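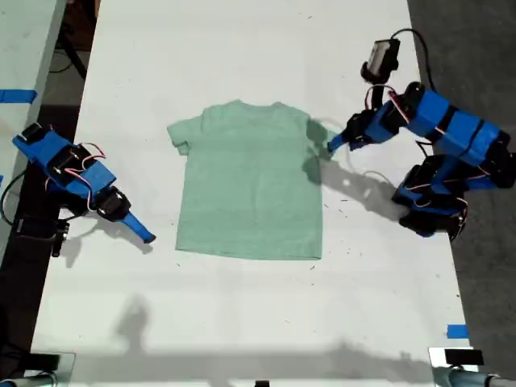

Station 2, two-arm folding cell, T-shirt task.

This site uses cookies to remember your login and thread preferences. By continuing to read, you accept our cookie policy. Accept | Manage settings

Right arm drops out during sleeve fold, fault clears on restart

stalledo_lab_ops
Posted 2025-10-16

We request advice from members operating comparable two-arm cells. The task is folding short-sleeved shirts on a flat table. Both arms are printed in blue plastic with hobby-class servos, and the right arm carries a wrist camera.

During run 254 the right arm lost torque while moving toward the shoulder of the shirt. The upper links fell onto the table under their own weight. The log recorded a communication timeout on the elbow servo, followed by a timeout on every servo after it in the chain. No person was within reach and no injury occurred. The left arm continued its motion for 40 steps before the operator pressed the stop button.

The fault cleared when power was cycled. It has since occurred in two further runs, both times with the elbow close to fully folded. The cell has been withdrawn from use pending a decision.

plondusico_support
We would examine the servo cable first. A timeout on one joint and on all joints beyond it is consistent with an intermittent connector at that joint. Please power down, reseat both ends of the elbow cable, and check whether the wires are pulled tight when the arm is folded. On these arms the wires loop over the outside of the links, and the loop is often left too short at assembly.

rorngate_cell4
I do not agree that the cable should come first. We had the same log entries last year and replaced every cable on the arm without result. The cause was a voltage drop. With the elbow folded and the gripper pressing on cloth, the servos draw more current and the supply sags until one of them resets. Measure the voltage at the last servo under load before ordering parts.

plondusico_support
A supply fault would normally affect more than one position of the arm. The original post states that all three events happened with the elbow folded. That points to a mechanical cause.

rorngate_cell4
It points to load as well. The two cannot be separated without a measurement.

palaniappan_bench
Whichever cause is confirmed, the more serious matter is that the left arm kept moving. A loss of communication on either arm should stop both. Our written procedure requires this, and a cell that does not meet it is not released. I would ask the original poster to state whether the two arms share a stop circuit.

I would also ask about the condition of the fingers. If the sleeves on them have slipped or bunched, the gripper may be pressing harder than commanded. A close view would assist.

stalledo_lab_ops
The arms do not share a stop circuit. Each has its own controller, and the stop button acts on both supplies. The software does not pass a fault from one arm to the other. This will be corrected before any further runs.

A close view of one gripper is attached. The blue sleeves are creased along the sides. We have not measured finger force.

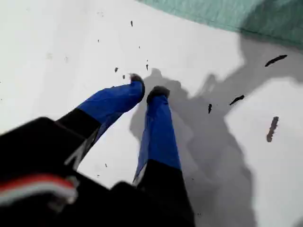
Re: Right arm drops out during sleeve fold (update)

stalledo_lab_ops
The elbow cable was reseated and the arm was folded and unfolded by hand with the bus monitor running. The monitor counted 3245 packets with no loss. We then measured voltage at the last servo with the arm holding a folded position, and it fell below the minimum given in our build notes. A heavier supply lead has been ordered.

plondusico_support
Noted. I would still replace the elbow cable while the arm is open. A hand test does not reproduce the speed of the real motion.

palaniappan_bench
Please also clear the table before the next run. There are dark fragments on the surface near the fingers. If they are plastic or sleeve material, the arm should be inspected for wear.

stalledo_lab_ops
Agreed on both points. The fragments will be collected and compared with the finger parts. The cell remains locked out until the shared stop has been tested with each arm disconnected in turn.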